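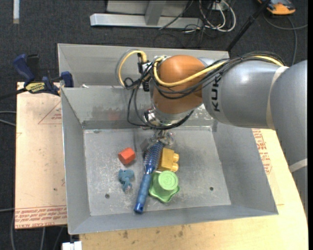
What makes a small-town jazz night worth a two-hour drive?

The room, mostly, and then the drummer. I've been chewing on that question all the way home from Irkton, with the windows down and a head full of ride cymbal, and I keep landing on the same two things in the same order.

Let me back up a bit. The Irkton sessions happen in the old bowls club hall on the river side of town, and I'd been meaning to get there for years. Friends had raved about it. I'd nodded and said yes, yes, must go, and then stayed home with a record on, as you do. Last week I finally got in the car, and I'm kicking myself for every session I missed, because this was the best night of live music I've had since before the lockdowns!

The band was a quintet going under the name Sestau: trumpet, tenor, piano, bass and drums. A classic front line and a classic rhythm section, and if you'd asked me beforehand I'd have guessed at an evening of Blue Note favourites played respectfully. I would have been perfectly happy with that. What we got was nearly all original music, with two standards tucked in, and the originals had the kind of tunes you catch yourself humming at the petrol station.

They opened with a slow one, which takes nerve. Most bands want to blast you with something quick while you're still finding somewhere to put your drink. Sestau started with solo bass, bowed, very low and a bit grainy, and the hall just went quiet. Then the piano came in with a two-chord figure that rocked back and forth like a boat at its mooring, and then brushes, and it was ages before either horn played a note. When the trumpet did arrive it was so soft I thought for a second it was coming from outside. Gorgeous. I had goosebumps before I'd had a sip of my shiraz.

Second tune was called "Fraser" (I think after the river, though the tenor player mumbled the announcement and I was up the back) and it could not have been more different. It's in seven, it has a bass line that stomps along like someone late for a bus, and the horns play this jagged, funny melody in octaves with big holes in it that the drummer fills differently every time around. I love that sort of writing. It gives the drummer a conversation to have, and this drummer had plenty to say.

About that drummer. Small kit, one rack tom, two cymbals, and one of those cymbals had rivets in it and a long, buttery sizzle that hung over the ballads like weather. The thing I kept noticing was how quiet the playing was. There was heaps of energy but hardly any volume, so everyone else could sit right down in dynamics where you hear the breath in the tenor and the felt in the piano hammers. When the whole band did finally open up, in the last chorus of the last tune of the first set, it felt enormous, and I doubt it was any louder than an ordinary pub band playing an ordinary blues.

Which brings me to the room. The hall has timber floors, a pressed metal ceiling and heavy old curtains across the back, and between them they do something lovely to a horn. There was hardly any amplification. A bit on the bass, a mic for announcements, and that was it. I've heard trumpet players in 1000-seat theatres with expensive sound systems who sounded like they were playing down the phone, and this was just a person standing on a bit of carpet in a hall that smells of scones. You could place every instrument with your eyes shut. I did shut my eyes, for most of the second ballad.

The piano deserves a word as well. It's an upright, and not a young one, and the top octave has a slightly glassy edge. The pianist worked that out during the first tune and from then on used it like a colour, little sprinkles up there at the ends of phrases, almost like a celeste. I've heard so many players fight with a piano all night. This one made friends with it.

At the break I bought the album, naturally. It's called Forkano and there were only 25 copies left in the box, so I bought two, one for me and one for my sister's birthday (if you're reading this, act surprised). I've played it every day since. It was recorded over a couple of days in February and it has plenty of that live feel, with the odd foot tap and a chair creak left in. The title track is the standout for me: nearly nine minutes, starting as a kind of chorale for the two horns and gradually getting pulled apart until there's only the piano left, playing the chorale again but upside down. I only worked out the upside-down bit on the fourth listen and I was so pleased with myself I went back and started it again.

A few other favourites, for anyone who wants to dip in before committing:

Track two is the studio version of "Fraser", a touch slower than they played it at Irkton. I prefer the live tempo, but the tenor solo on the record is a beauty, all short phrases and long waits.

Track five is a waltz with no drums at all. If you like Bill Evans you will melt.

Track seven is short, under two minutes, and it's bass and trumpet playing a single line together, a little bit out of time with one another. It shouldn't work. It's my favourite thing to put on while the kettle boils.

The only one that hasn't grabbed me yet is the closer, which fades out just as it's warming up. I've never made peace with fade-outs in jazz. I want to know how they got out of it! Live, they played that same tune as the encore and gave it a proper ending, a long held chord with the rivet cymbal ringing on after everyone else had let go, and I wish they'd kept that for the album.

The second set had the two standards. "Body and Soul" was a duet for tenor and piano, and you'd think there was nothing left to find in it, but they took the bridge into some strange harmonic back lane and came out on the other side a semitone higher than I expected. I heard a few people laugh out loud with delight, and I was one of them. The other was "Caravan", which I'll admit I groaned at a tiny bit when it was announced. I've heard a lot of Caravans. This one had the trumpet in a plunger mute, growling away, and the drummer playing the whole first chorus with hands instead of sticks, and by the end I'd taken back my groan and then some.

I want to say something about the audience too, since that's half of any gig. It was a proper mix. There were people who clearly go every month and have their own seats, there were teenagers with instrument cases under their chairs, and there was a toddler in pyjamas who danced through the whole of "Caravan" with better time than me. People listened. They clapped in the right spots and sometimes in the wrong ones, which I like even better. After the last tune the teenagers made a beeline for the bandstand and the players stood about talking mouthpieces and chord voicings with them for ages while chairs got stacked around them.

If you're thinking of going, get there early, as the good seats are along the left wall where you can see the pianist's hands. Bring cash for the bar and the supper table. The supper is a gold coin and the lemon slice is worth double that. Parking is easy on the street behind the hall but the footpath is dark, so a torch is handy on the way out. And rug up, even if it's been a warm day, because that river air comes straight through the floorboards after nine.

For those who keep track of such things (hello, fellow tragics), I looked at my listening log when I got home. I've been scribbling down every jazz record I play since I started this blog, and Forkano went in as number 819. I had a silly goal of reaching 2000 before I turn sixty. At the rate I'm replaying this one I won't get anywhere near it, and I couldn't care less.

I'm told Sestau are writing new material for a bigger group, maybe with a bass clarinet and a second trumpet. Bass clarinet in that hall! I've already asked to be put on the mailing list, and I've pencilled in the next Irkton session, which is a vocal trio I know nothing about. I'll report back on them, and on the lemon slice.

Posted 12 September 2023. Filed under: gigs, new albums, road trips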